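Robotik-AG Nimer räumt den Tisch auf

Schülerteam bereitet sich auf den Osora-Wettbewerb im Oktober vor

Aufräumen ist in diesem Schuljahr die Aufgabe der Robotik-AG Nimer. 20 Jugendliche bringen dort einem Greifarm bei, Alltagsgegenstände von einer Tischplatte zu nehmen und wieder abzulegen. Geübt wird mit Stiften, Mäppchen und Spielzeug. Die Gruppe besteht seit drei Jahren und wird von der Informatiklehrerin Nawal Kettani geleitet.
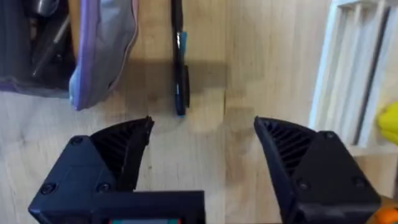
Beim Wettbewerb Osora treten sieben Teams an. Jedes hat 20 Minuten Zeit, die Gegenstände legt die Jury erst am Morgen fest. »Harte Sachen klappen inzwischen ganz gut«, sagt Fuseini Kwofie, der die Steuerung programmiert. »Bei weichen wissen wir vorher nie genau, wie fest wir zugreifen müssen.« Hala Zein und Yayra Quaye arbeiten deshalb zurzeit vor allem an der Greifkraft und werten nach jedem Durchgang die Aufnahmen der Kamera am Greifer aus.
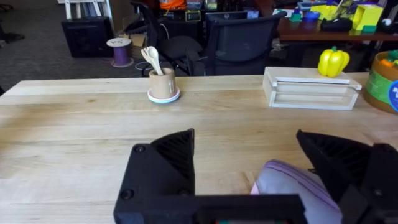
Ein weicher, fliederfarbener Gegenstand zwischen den Fingern des Greifers.

Das Material hat der Förderverein mit 2000 Euro bezuschusst. Die Software, von der AG »Clakirach« genannt, soll nach dem Wettbewerb auch anderen Schulen zur Verfügung stehen. Neue Mitglieder ab Klasse 7 können sich bei Nawal Kettani melden. Die AG trifft sich nach dem Unterricht ab 15 Uhr.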